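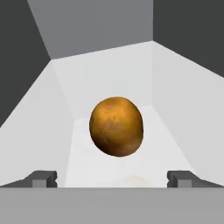
Lilian Rugemalira asked if the soup evening could begin one hour earlier, because last July many families had to go home before the second pot was served.

Zodville Supper Club
Minutes of the planning meeting, January 26, 2025

Present: Agathe Gaillard (chair), Lilian Rugemalira, and 14 members. The minutes of the previous meeting were accepted with one correction: the onion tart was baked by the Widmer kitchen and not by Cleratier.

1. Time of the soup evening
After the request of Lilian the members discussed the opening hour. Some of them work until late and were afraid to miss the bread. It was agreed to open the doors at five and to serve the first bowls at half past five. The second pot will go out when the first is finished, without waiting for a fixed hour.

2. Menu
Three soups were proposed: leek and potato, red lentil with cumin, and a fish soup. The fish soup was discussed for a long time. Agathe finds that it does not keep well over two hours of serving, and she would prefer it for a smaller table. Other members said it was the dish that guests still talk about. By vote, nine were for the fish soup and five against, the chair and Lilian not voting. It will be made in one small pot and served first.
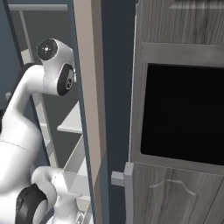
The lentil soup will be made without cream, so that everybody can eat it. Cream will stand on the side in a jug. For the bread we stay with Gronen, who bakes the dark rye with caraway. One member asked for a white bread also for the children – this was accepted, but only a small order.

3. Money
The budget for food is 1,000. Of this, 600 is for vegetables, fish and lentils, and the rest is for bread, butter and drinks. Last year we spent 800 in total, but the price of butter and fish is now higher. The entrance price does not change. Lilian will ask Widmer if they can again lend us the large pots without payment.

4. Tasting
Before the evening we will hold one tasting at the Cleratier kitchen. Each cook brings a small portion of his or her soup, already salted. Last time two soups came without salt and it was difficult to judge them. Members who wish to taste should write their name on the list with Agathe.

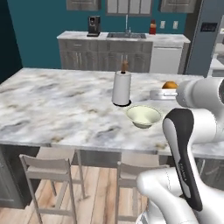

Kitchen island with paper towels and bowl

5. Other matters
The recipe booklet is still not ready. Four recipes are missing, among them the plum cake. Agathe asked that quantities be written in cups and also in grams.
There was a question if guests may take leftover soup home. Yes, if they bring their own jar with a good lid.

The date of the next meeting will be sent by mail. The meeting was closed at ten past nine.

Minutes approved by: Agathe Gaillard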